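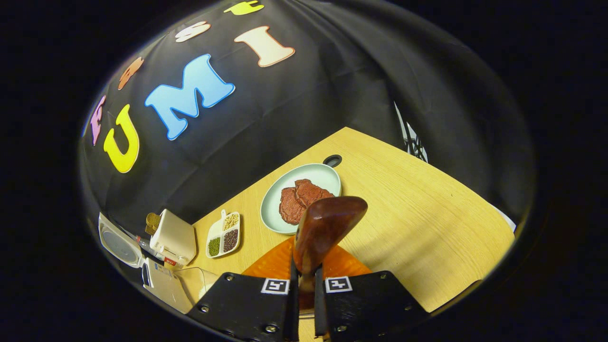 黒い布の前に、ミントグリーンのお皿と三つに仕切った豆のトレー。文字の色がかわいい!

9月3日、水曜日。朝からずっとテーブルの上をいじっていました。台所の棚のものを一度ぜんぶ出して、よく使うものと使わないものに分けるつもりだったのに、気がつけば豆の話で半日終わっています。でも楽しかったので書いておきます。

まず、豆です。わたしは豆が好きで、乾物屋さんに行くたびに新しい袋を買ってしまいます。春先の3月にも一度棚を整理して、そのとき「しばらく豆は買わない」とノートに書いたのですが、今日見たらそのノートの下に金時豆の袋がありました。いつ買ったんだろう。

この白いトレーが、もう本当に気に入っています。上の段に丸くて淡いベージュの豆、左下に小さな緑豆、右下に濃い赤茶色の豆。袋に入っているとどれも「豆だなあ」としか思わないのに、仕切りに分けて並べると急に色が見えてきて、緑豆の緑ってこんなに渋くてきれいだったのかと、しばらく眺めてしまいました。上に短い持ち手のようなでっぱりがついていて、そこも好きです。

トレーを買ったのはNurhamという雑貨屋さんで、駅の裏の坂を上がった途中にあります。値段は300円。お店の人は「薬味用にどうぞ」と言っていたけれど、うちでは豆専用です。もう一枚買い足して、そっちには米と雑穀を入れたい。黒米と押し麦と、あと何がいいかな。きびも黄色くて捨てがたいです。

それからお皿。薄いミントグリーンの丸皿で、縁がほんの少しだけ立ち上がっています。この「ほんの少し」がとても大事で、ソースや肉汁が出る料理をのせても安心だし、深皿ほど重たい感じにもなりません。赤茶色のお肉を二枚、ずらして重ねてのせると、緑と茶の組み合わせがすごくいい! 白いお皿だとステーキはちょっとかしこまった感じになるけれど、この色だと気楽な晩ごはんの顔になります。

お皿のことでは、友人のIwona Wasilewskaさんに影響を受けています。ずいぶん前に彼女の家でごはんをごちそうになったとき、食器の色が全部ばらばらで、なのに食卓としてはちゃんとまとまっていて、びっくりしたんです。コツを聞いたら「木のテーブルが全部引き受けてくれるから」とのこと。それ以来、わたしも明るい色の木のテーブルの上なら何色を置いてもいいことにしています。はちみつみたいな色の木目には、淡い緑も白も本当によく合います。

テーブルといえば、奥のほうに配線を通すための丸い穴があります。縁が黒いやつです。食卓としてはいらない穴かもしれないけれど、台所の家電をテーブルで使いたい日にはすごく助かるんですよ。コードが手前に垂れてこないだけで、作業のしやすさがぜんぜん違います。昔使っていたテーブルにはこれがなくて、ホットプレートのコードにしょっちゅう袖をひっかけていました。ただ、豆を広げるときは要注意。前に小豆を一粒落として、テーブルの下にもぐって探したことがあります。見つかりませんでした。

布に貼ってある文字は「FAST」と「UMI」で、どちらもゆるくカーブして並んでいます。わたしは下の大きい「UMI」のほうがお気に入りです。黄色のU、縁が濃い青になっている水色のM、クリーム色に桃色の縁のI。日本語で読むと「うみ」なので、水色のMを見ているとどうしても海に行きたくなります。上の「FAST」は一回り小さくて、オレンジのAが元気でいいです。黒い布はしわが寄りやすいけれど、その上に明るい色がのると、しわまで布らしくていいなと思えてきます。アイロンはかけません。

さて、肝心の整理のほうですが、左端に台所のものがまだ固まっています。ここが今日のいちばんの宿題でした。よく使うものはテーブルの近く、それ以外は棚の上、と決めてはみたものの、わたしの場合「たまにしか使わないけど大好き」というものが多すぎるんです。Jikanceの胡麻すり器とか、Malinowskiの古いレモン絞りとか。どちらも月に一度使うかどうか。でも見えるところにあるとうれしい。結局、窓のそばの小さい棚をひとつ、大好き枠に割り当てることにしました。

棚に敷くシートも替えたくて、Ekeckの通販ページを見ています。送料込みで最大3,000円までと決めたので、大きいサイズは我慢。無地にするか格子柄にするかで悩み中です。

夜は豆を煮るつもりで、まずは緑豆から。うちのやり方を書いておきますね。

- 緑豆 200g
- 水 豆がかぶるくらいより、もう少し多め
- 塩 ひとつまみ
- 好みで、しょうがの薄切りを5枚

緑豆は水に浸けておかなくても煮えるので、思いついた日に作れるのがありがたいです。さっと洗って鍋に入れ、沸いたらアクをとって弱火に。指でつぶせるくらいになったら塩を入れて火を止めます。そのままスープにしてもいいし、水気を切ってお肉のつけ合わせにするのもおいしい! しょうがは、食べるときに抜いても抜かなくても。わたしは抜きません。

赤茶色の豆のほうは今晩から水に浸けて、明日のお昼に甘く煮ようと思います。お砂糖は二回に分けて入れる派です。一度に入れる派の方、仕上がりがどう違うのか、よかったらコメントで教えてください。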